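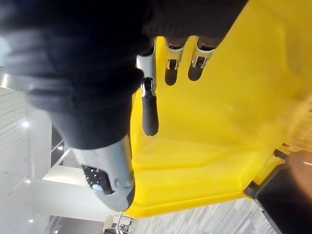 **bodberg_renov** - 2018-10-18
Question carrelage. Grès cérame mat posé début octobre dans la cuisine, joints gris, et depuis j'ai un voile blanc qui revient à chaque lavage. J'ai tout essayé : savon noir, vinaigre, eau claire. Pour le matos, un gros truc en plastique jaune vif à nervures, comme sur la photo, sans doute un seau de ménage, et une serpillière microfibre. Le voile part à l'eau, sèche, revient. Des idées ?

**Cistell**
Voile de ciment, classique. Faut un décapant acide, dilué, 5 minutes, rinçage abondant. Le vinaigre c'est trop faible et ça bouffe les joints à la longue.

**privo38**
Pas d'accord. Posé début octobre = joints trop jeunes pour l'acide. Attends encore un peu. Et arrête le savon noir !! Ça laisse un film gras sur le mat, c'est peut-être juste ça ton voile.

**Cistell**
Le savon noir fait pas blanc, il fait terne. Et les joints ont eu le temps de prendre.

**privo38**
Chez moi c'était blanc. Bref.

**Igor Trnka**
Je pose du carrelage depuis 20 ans - les deux sont possibles. Test tout bête : un coin derriere le frigo, dégraissant alcalin, tu rinces, tu laisses sécher. Si c'est net, c'était le savon. Sinon décapant, mais mouille les joints avant. Et change l'eau souvent, la plupart des gens lavent avec de l'eau sale.

**bodberg_renov**
Ok pour le test. Combien de dégraissant ?

**Igor Trnka**
200 ml pour 5 litres, mais lis l'étiquette, ça dépend du produit.

**wako**
Ou alors eau très calcaire ? Personne demande d'où il est

**bodberg_renov**
Pas d'adoucisseur, et oui la bouilloire est blanche de calcaire... Test ce soir dans le coin du frigo, je repasse dire ce que ça donnne.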